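Part-Time Linen and Laundry Attendant, Lindness Guest House

Posted in: Jobs > Hospitality & Housekeeping

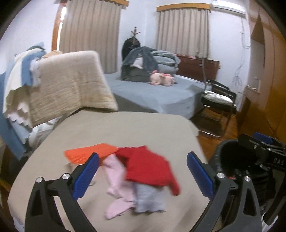 The position is 24 hours a week, mornings, with one weekend shift every other week. Start time is 7:30 a.m. and most shifts finish by early afternoon. We would like someone in place by February, before the spring bookings begin.

Lindness is a guest house on the Clasow road with two buildings and a shared laundry room between them. You would work with the housekeeping lead and 3 other attendants.

What the job involves:

Stripping and making beds
Washing, drying and folding sheets and towels
Guest laundry, including sorting, tagging and returning it to the right room
Keeping the supply closets stocked
Reporting stains, tears and anything left behind by guests

You need to be able to stand for most of a shift and carry full bags up one flight of stairs. Experience is welcome but we will train. Some English is needed to read the room sheets.

Pay is hourly and is discussed at interview. After two months you get a $400 bonus. Lunch is provided on full shifts. Parking is free behind the Ametepe building, and the 546 bus stops at the gate.

To apply, stop by the front desk before noon and ask for a form, or send a short note through the contact page with your work history and the mornings you can't work. We reply to everyone.

14 shares | 2 comments

Tags: housekeeping, laundry, part-time, Clasow

© Flestov Local Jobs | Contact | Back to top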